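Kirico Two-Arm Bench Cell: Set-Up Guide
Section 6. Garment Handling
Revision of June 2022

6.1 Scope of this section

This section covers the set-up and supervised running of garment tasks on the two-arm cell. It assumes that the arms have been bolted to the front rail, wired and homed as described in Section 3, and that the gripper calibration in Section 4 has been completed on both sides.

Garment handling is supplied as a trial function. It is included for laboratories, training shops and laundries that want to find out how much of a folding or sorting job can be handed to a machine at present. Kirico does not rate the cell for unattended laundry work, and no output per hour is stated anywhere in this manual. Customers who need a guaranteed rate should read 6.8 before going further.

6.2 What the function can and cannot do

The Trodwood task package (part 1399) contains three garment routines: PICK, SPREAD and HALF-FOLD. Each can be run alone or in sequence.

PICK lifts one item from a heap or basket and places it on the mat. It is the most dependable of the three. It will sometimes bring up two items together when sleeves or drawstrings are tangled.

SPREAD uses both grippers to pull an item out toward a flat shape. Results depend heavily on the type of item. Towels and pillowcases generally reach an acceptable state. Hooded tops, sweatpants and anything with elastic at the ends often do not, and the routine will regrip until it reaches its attempt limit.

HALF-FOLD expects a flat item with visible edges. If it is started on a bunched item it will fold the bunch.

A person doing the same work corrects a bad grip without noticing. The cell has no equivalent. It regrips on the basis of the last camera view, and a fold of cloth that hides a cuff or hem will be treated as the edge of the item until it moves.

6.3 Before you start

1. Set the mode switch to HOLD. Both arms must be stationary.

2. Clear the mat of pins, clips, buttons and loose thread. Brush the front rail as well. Scraps that collect in the rail grooves can work their way under the base plates.

3. Inspect the mat surface between the two arms. This area wears first. Replace the mat when the surface catches on a dry cotton cloth drawn across it by hand.

4. Place the supply basket in a rear corner, with its long side against the wall panel. The rim must be below the travel height entered in the cell file.

5. Check that the gripper cables rise freely from the wrist and do not rest on the basket or its contents.

6. Confirm that the indicator on each base board is green. If either is amber or off, go to Section 9.

CAUTION: Do not reach into the enclosure while the mode switch is at RUN. The arms may start a regrip with no warning movement.

NOTE: Patterned mats are permitted. The package separates cloth from background by comparing the live view with a stored view of the bare mat, so a printed design is acceptable provided the stored view is current. Take a new stored view (menu item 200) after changing the mat, cleaning it or moving the lights.

6.4 Running SPREAD for the first time

1. Lay one item on the mat by hand. Use a plain item without zippers for the first run.

2. Select SPREAD and set the speed to LOW.

3. Set the attempt limit to 2.

4. Set the mode switch to RUN and press START. Keep one hand at the stop button.

5. Watch both grippers close. The routine grips the side with the larger visible area first, then looks for a point on the opposite side.

6. When both grippers have closed, the arms draw apart until the tension value reaches the limit in the cell file. 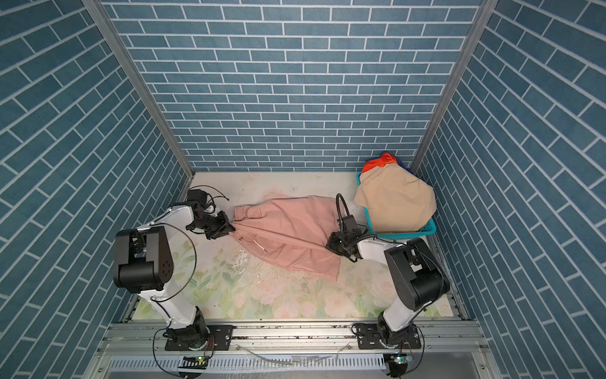
The tension limit is the setting most often changed by users, and most often changed in the wrong direction. Raising it does not flatten a twisted item. A garment held at two points will form a rope between them whatever the pull, and a higher limit only stretches the cuffs and loads the wrist joints. Leave the limit at its default of 105 counts unless you are handling heavy cotton, and return it to the default afterward.

If the item stays twisted, do the following.

1. Press PAUSE. The arms hold position.

2. Select RELEASE ONE SIDE and choose left or right. Choose the side gripping a cuff, if there is one.

3. Wait until the selected gripper has opened and backed away.

4. Press RESUME. The routine looks for a new grip point on the free side.

CAUTION: Do not release both sides together from a raised position. The item may fall across a base joint.

6.5 Choosing grip points

In automatic mode the package selects its own grip points. For fleece, knits and other thick fabrics, manual points usually give better results. To set them:

1. Open the live view and press MARK.

2. Touch the screen at a corner, a shoulder or the end of a hem. Avoid the middle of a panel, where the jaws pick up a gathered fold and leave the edges free to curl under.

3. Mark the second point on the same layer of fabric as the first. The software cannot tell the front layer of a garment from the back.

4. Press ACCEPT.

Manual points are kept until the item moves. They must be marked again after every release. Operators should expect to spend longer marking points on a garment than they would spend folding it, at least in the first weeks.

NOTE: Drawstrings should be tied short or removed. A string lying across the fabric may be read as a hem.

6.6 Stopping with an item in the grippers

1. Press PAUSE, then LOWER. Both arms bring the item down to mat height.

2. Open the left gripper from the manual screen.

3. Check that the jaws are clear of the cloth before moving the arm.

4. Open the right gripper in the same way.

5. Set the mode switch to HOLD and remove the item by hand.

After an emergency stop the grippers remain closed. Do not pull the item out of the jaws. Reset the stop, then follow steps 1 to 5.

6.7 Keeping a run record

Users comparing the cell with hand work should record every attempt, including those stopped by the operator. Runs that are left out of the record are nearly always the slow ones. For each item, enter the type, the routine, the attempts used and the final state: FLAT, PARTLY FLAT or NOT FLAT. Log an item as FLAT only if HALF-FOLD can be started on it without a touch from the operator.
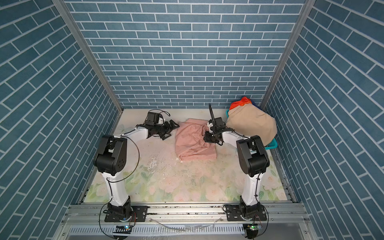

The Nunstead site wrote in after its February trial that the three states were too few, and that most of its knitwear ended up in the middle one. PARTLY FLAT, the operators said, covered everything from a turned-up hem to a heap with one good corner, and a reader of the log could not tell which. They asked for a fourth state, and for the time spent by a person on each item to be logged beside the machine time. Without that second figure, in their words, "the record makes the cell look like a helper when on some days we were helping it."

Both changes have been made. The fourth state, BUNCHED, appears from this revision onward. The operator time field is optional but is switched on by default. Logs made under the earlier revision can still be opened; their entries are not converted.

6.8 Deciding whether to use the cell for production

The following advice is based on trial records returned by users.

Flat goods of one size: suitable for supervised use. One operator can load and check the cell while doing other work within reach of the stop button.

Mixed flat goods: suitable for supervised use if presorted by size.

T-shirts and light tops: trial use only. Expect frequent manual grip points.

Sweatshirts, sweatpants, children's clothing, anything lined: not recommended.

Socks and small items: not supported. The jaws are too wide to separate them.

Sorting by color from a full basket is possible with the Mowat camera option, but the cell sees only the top of the pile. Items underneath are unknown to it until they are uncovered, and the sort count shown on screen refers to items already lifted.

6.9 Common faults

Gripper closes on the mat: the stored view is out of date, or the mat has lifted. Flatten the mat and repeat menu item 200.

Routine ends with ITEM LOST: the cloth has left the working area or is hidden by a forearm. Home both arms and start again.

Arm stops short of the basket: the contents are above the travel height. Remove the top items by hand. Do not press the pile down, as it may rise again during the run.

Cable snags on the forearm: stop the cell, set HOLD and refit the cable clip as shown in Section 3.

Both grippers pull in the same direction: the left and right base boards have been exchanged. Power down and swap the connectors.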